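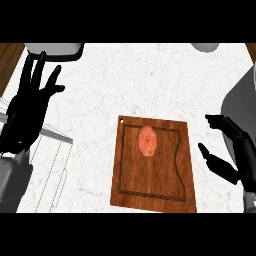 What is the best way to keep a sourdough starter alive through a cold month? Keep it at a steady room temperature, feed it with equal weights of flour and water, and discard part of it before every feeding.

Diary of the Bakery School, Dillthorpe
January, entry made at 6 a.m.

The school reopened this morning after the winter recess. The boiler had been set to its lowest position for the whole of the break, and the proofing room was well below its usual temperature when the doors were unlocked. Both starters were taken from the refrigerator and examined before any other work was begun. The rye starter had a layer of gray liquid on top, which was poured off. The wheat starter had separated less but smelled strongly of vinegar.

In keeping with the school's practice, 100 grams of each starter was retained and the remainder discarded. Each portion received 100 grams of flour and 100 grams of water. The jars were marked at the starting level with a rubber band and placed on the shelf above the office radiator. This shelf is not listed in the handbook as an approved location. Its use today has been entered in the margin of the handbook.

Flour was delivered by Rieger at 7:30. The order was for bread flour and whole rye. The bread flour was correct. The rye was a finer grind than the one requested, and the delivery slip was signed with a note to that effect. The school will keep the bags and use them in the introductory course, where the difference in crumb will do no harm. A request for the coarse grind has been sent again.

10 a.m. Neither starter has moved. The water used this morning was drawn from the cold tap, contrary to the instructions on the wall, and was certainly too cold for a room in this condition. The next feeding will be made with lukewarm water.

The Laltia mixer was tested with an empty bowl and then with a plain dough at 62 percent water. It ran well at low speed. At second speed the knocking sound reported before the recess is still present, and it becomes louder as the dough tightens. The mixer will be restricted to low speed until the firm has sent its mechanic. Students in the evening course will be shown how to finish the dough by hand, with folds at intervals of half an hour. It should be recorded that several graduates of last year's course asked for more hand work, so the change may be kept after the repair.

The remaining hours before lunch were given to the enrollment papers. The school has 162 applications for the spring term, a larger number than it can place. Applicants who were refused last spring will be offered a seat first. The fee for the term remains unchanged. The rise in the cost of butter has been discussed at length, and the brioche lesson will stay in the program with smaller loaves.

2 p.m. The wheat starter has risen by the width of a finger. The rye remains flat, though there are small bubbles along the side of the jar. Both will be left alone until evening.

A loaf was baked this afternoon with commercial yeast in order to test the deck oven. The crust colored unevenly, darker at the back on the left side, as it did in the fall. The loaf was turned halfway through baking and came out acceptable. It was eaten at the office table with the last of the plum jam from Zakitz, and the jam was better than the bread.

8 p.m. The wheat starter has doubled and a spoonful of it floats in water. It was fed again and moved away from the radiator. The rye has risen by half and now smells of apples. It will be given a second feeding at dawn, with the first of the new flour, and the evening course will bake from the wheat alone this week.

The proofing room door sticks again. The lower hinge needs a longer screw.

Recent entries
The fall term: closing notes
Cleaning the deck oven
On the storage of rye flour
Plum jam, second batch
Handbook changes for the evening course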